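Load Times and Save Transfer on External Console Storage
Project report, Group 6
Mehwish Ansari, Waqas Jatoi, Konrad Piątek
Supervisor: Naveed Tanoli
18 March 2019

1. Background

Current game consoles ship with an internal hard drive that fills quickly. Owners usually add a USB drive, and the question we set out to answer was how much the choice of drive changes the time a player spends waiting. We compared a portable hard disk (the Daza) with a solid-state drive in a USB enclosure (the Gullow). Both were connected to the same console through the same rear port.
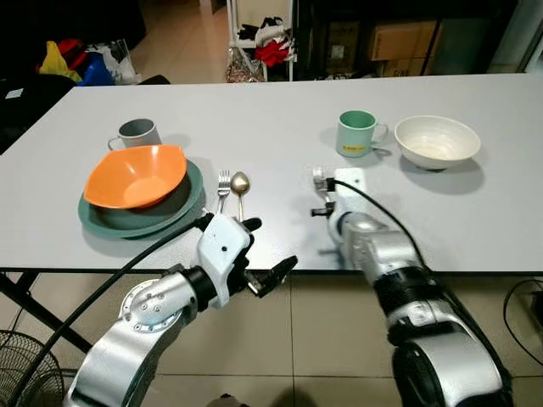 The test title was Broruver, a kitchen management game with a large number of small files. Its levels load every object as a separate asset, down to the dishes and cutlery. A place setting like the one in the photo, with a grey mug, a plate with an orange bowl on it, a fork and a gold-toned spoon, would be five assets in Broruver, each with its own texture and collision file. This pattern is hard on a spinning disk, which has to seek for each file. The full install contains 1,041 files in the level directory alone.

2. Method

Each drive was formatted by the console before use. We loaded the Siltdale level from the main menu 33 times per drive and timed each load from button press to first player control. The console was fully powered down between runs — rest mode keeps some data in memory and gave false results in our pilot. Timing was done from captured video by Sohail Jatoi, who was not told which drive was in use.

A cut-off of 180 seconds was set for any single load. Runs past the cut-off were to be recorded as failures and repeated.

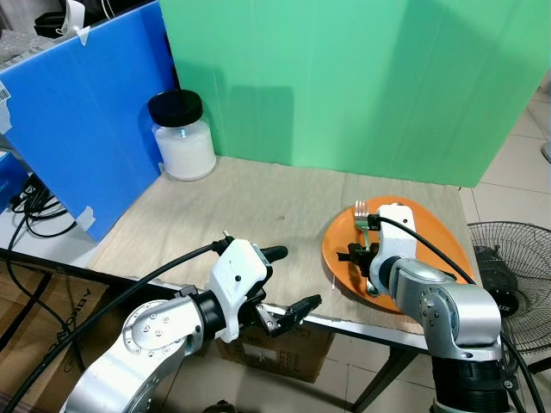 Save transfer was tested separately. A save folder was copied from internal storage to each drive and back, and the game was then started from the copied save to check that it opened.

3. Results

No run reached the cut-off on either drive. The Gullow had the shorter median load time, and its runs were more tightly grouped. The first Daza run after formatting was slower than the others and was kept in the data. Save transfer showed no useful difference between drives, as the folder is small and the console spends most of the time verifying it.

4. Limitations

Only one unit of each drive was tested. The game was patched in August, before our work began, and earlier versions may behave differently. We did not measure drive temperature or fan noise.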